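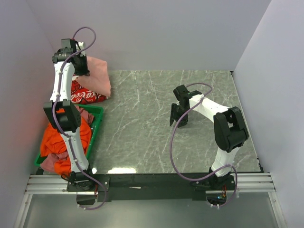 Side by side on the long rail, purple cables and all.

So I finally finished the audio series on the siege of Cernodora, the one I've been going on about since November, and I have thoughts. Too many for a text message, which is how you all ended up with a blog post.

If you missed my earlier rambling, the short version is that a garrison of 600 held the river fort at Nandell for 40 days while everyone downriver argued over whether to send boats. I knew that much from the Liyanage Press paperback, all 361 pages of it, which I read on the bus with the maps falling out (the glue on that spine is terrible). What I didn't know was how much of the story is about flour. Episode after episode of flour! Who had it, who was counting it, who was caught sifting sand into it. I loved every minute.

The middle episodes drag a little. There's a long stretch on artillery where the two hosts trade gun weights back and forth, and I'll admit I did the dishes through most of it. Then they get to the letters home and I had to stop and sit down on the kitchen floor for a bit. One soldier spends a full page asking whether the plum tree got pruned. He mentions the shelling once, at the bottom, like it's the weather.

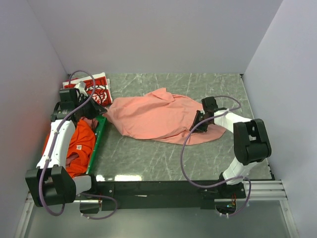
A reader wrote in to say I was too easy on the relief column last time, and that two weeks of waiting at the Utari crossing can't be blamed on mud when the supply carts were getting through the whole time. Fair point, and I went back and checked. The paperback does have the carts crossing, in a footnote I skipped. I still think the commanders believed the road was worse than it was — their scouts kept telling them so — but yes, somebody should have walked down and looked at those carts.

Next up is the follow-up series on what happened to the town afterward, which I've been saving for the drive to my sister's. I'm also hunting for a decent map of the lower river, one that shows the old ferry landings. The paperback stops right at Nandell and leaves the rest blank. If you have one in a drawer, please leave me a comment!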